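Part 3: Setting up the Plirkon on your worktop

Right, you've got it out of the box, you've found the bag with the feet in it (mine was taped under the lid, which took me far too long to spot), and you want to get bread out of the thing. This part covers where to stand it, how to level it, and the first run. The cleaning routine is in Part 4.

I wrote these notes for the Skullby bread group after our third person rang me with the same question about the drip tray. I've had my Plirkon since September and I use it most days, so what follows is how I do it, with a few bits from Bernice Eshun, who has the older model with the round dial.

What you need before you start

The machine, the four screw-in feet, the bread pan and paddle
A small spirit level (a phone will do)
A damp cloth and a dry one
A tape measure
Kitchen scales for the first loaf

3.1 Choosing the spot

1. Measure the depth of your worktop from the wall to the front edge. The Plirkon needs 400 mm, and that includes the gap behind it for the vents.

2. Check the height under your wall cupboards. The lid opens upwards and back, and you want it to open all the way. Mine hits the cupboard handle if I push the machine right into the corner, so I pull it forward before I fill it.

3. Find a socket you can reach without stretching the lead across the hob or the sink. Please don't use an extension reel.

4. Leave 200 mm clear on the side with the vent slots. That means no tea towels, no post, no bag of flour leaning against it.

Note: people ask me a lot about surfaces. Laminate is fine, tile is fine if it's flat, and solid wood is fine with the heat mat underneath. Stone is my favourite because it wipes down so easily, but the feet can creep on a polished top during a long knead. Wumbei sell little grippy discs that stop this, or you can cut your own from a non-slip drawer liner (which is what I did!).

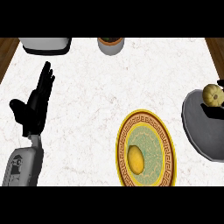 Picture credit: Jarkham Kitchens, worktop renders, white marble

If you do have marble, go gently. Lemon juice, vinegar and sourdough starter will all mark it if you leave them sitting, and a hot bread pan should go on a rack or a trivet. I keep an old wooden board next to the machine and everything hot or sticky lands on that.

Plants are another one. I used to keep my basil beside the machine and wondered why it sulked. The vents blow warm, dry air for hours on the wholemeal programme, so move pots well away from that side.

3.2 Fitting the feet and levelling

1. Unplug the machine. Lay it on its back on a folded towel.

2. Screw in the four feet by hand until they stop. Don't use pliers - Lajos Medve did, and he had to order a new base plate.

3. Back each foot off by one full turn. This gives you some room to adjust.

4. Stand the machine up, put the level on the closed lid and adjust the front two feet first, then the back two.

5. Press down on each corner in turn. If it rocks, go back to step 4.

Caution: the machine is heavier at the motor end. Lift it with both hands underneath, never by the lid.

3.3 The empty run

New machines smell. It's a sort of warm dusty smell and it goes after the first run or two, but I'd open a window anyway.

1. Wipe the inside with the damp cloth and dry it well.

2. Fit the bread pan and turn it clockwise until it clicks. Leave the paddle out.

3. Close the lid, choose programme 8 and press Start.

4. Let it run to the end. The display counts down from 44 minutes and beeps when it's done.

5. Switch off at the wall and leave the lid open until everything is cool.

Caution: the metal around the window gets very hot during this run and stays hot for a good while after the beep. Keep small children and curious cats out of the way.

Note for the older model: there's no programme 8 on the round dial. Bernice uses Bake Only and stops it by hand when the smell has gone.

3.4 If something isn't right

The machine walks along the worktop: check the feet again, then try the grippy discs.

The display shows E2: the lid isn't fully shut. Look for a crumb or a bit of packing foam in the hinge.

The pan won't click: lift it out, turn it half way round and try again. It only fits one way, and the arrow on the rim is very faint.

It beeps three times and stops: it's too warm. Switch off, give it half an hour and check that nothing is blocking the vents.

Last changed December 27, 2019, to add the note on the round dial.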